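I gave up bottled water in January, mostly out of spite. My corner store in Vodville had put the price up again, and I'd just hauled a 20-pack up three flights of stairs (never again!). So I bought a Temo filter jug, stuck it in the fridge and started paying attention to what comes out of my own tap.
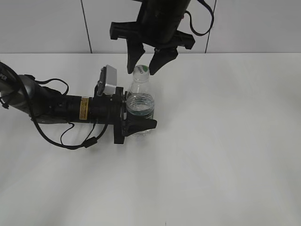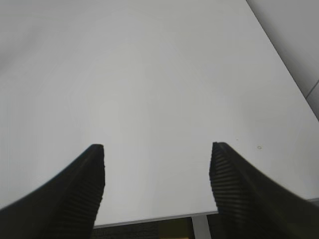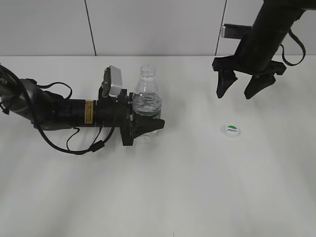
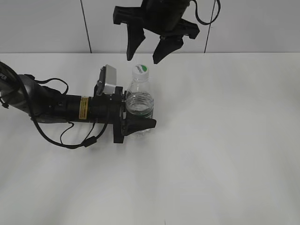
Does tap water taste better cold?
Most people think so, and so do I. An hour in the fridge takes the edge off the chlorine taste.

My pipes carry water from the Mullora reservoir, and it's hard stuff, so the kettle gets a vinegar bath every month. I still miss the fizzy kind, and I'm eyeing a soda maker next.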